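How Does a Robot Hand Pick Up Breakfast?

Try something for me. Pick up a pencil. Now pick up a grape. Did you squeeze the grape as hard as the pencil? I bet you didn't, and I bet you didn't even think about it! Your hand just knew.

A robot hand doesn't just know. I work with robot arms, and a big part of my job is trying out different hands to see which one should go on the end. We call a robot's hand a gripper. Some grippers have fingers. Some have a suction cup, like a tiny vacuum cleaner. One I tried last November was a bag full of coffee grounds (it smelled great, and so did I for a week).

My two favorites right now are called the Emon and the Gurnard. The Emon has stiff fingers and is very strong. The Gurnard has softer fingertips that bend a little when they touch something. So which one is better? Well, that depends on what's for lunch. 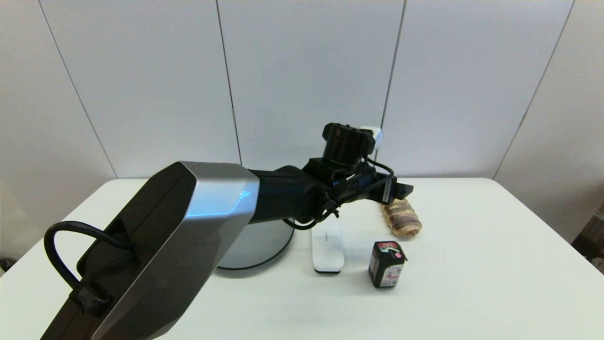
Bread is a wonderful test, and I'll tell you why. A box has flat sides, so a gripper can press on it from both sides and lift. A croissant is curved and bumpy, and every croissant is a slightly different shape. Squeeze too softly and it slips. Squeeze too hard and - crunch - you have crumbs all over the table.

To compare two grippers fairly, I have to give them the same job. Same kinds of food, same arm, same number of tries. I give each gripper 52 tries, and I write down what happens every time, even the boring ones. If I let the Gurnard have all the easy rolls and gave the Emon all the squishy ones, my test wouldn't tell me anything!

In my last big test, the Emon dropped seven pieces and the Gurnard dropped 11. But the Emon also squashed a lot more of them. Hmm! Is it worse to drop a roll or to flatten it? I still go back and forth on that one.
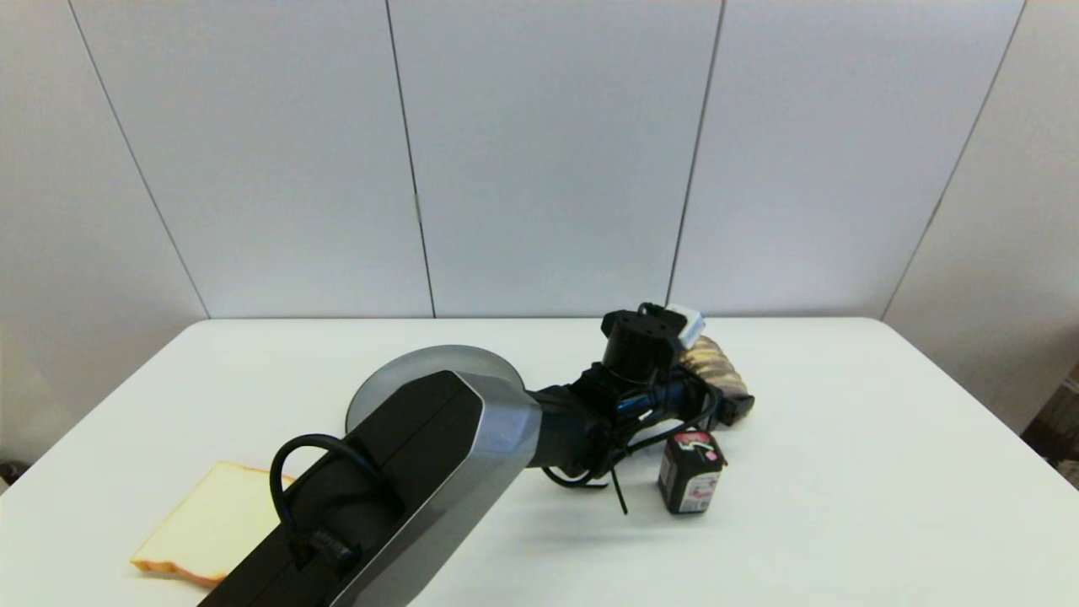
Blandine Royer thinks flattening is worse, by a mile. You can pick up a dropped roll and try again, she told me, but you can't un-squash one, so a gripper that squeezes too hard should lose points every single time.

I think she's got a good argument there. So now I keep two scores, one for drops and one for squashes, and I look at both before I choose.

You can run this test at home with two spoons, some kitchen tongs and a slice of bread. Use the spoons like two stiff fingers first, then the tongs. Keep your two scores on paper, and ask a grown-up before you eat the losers.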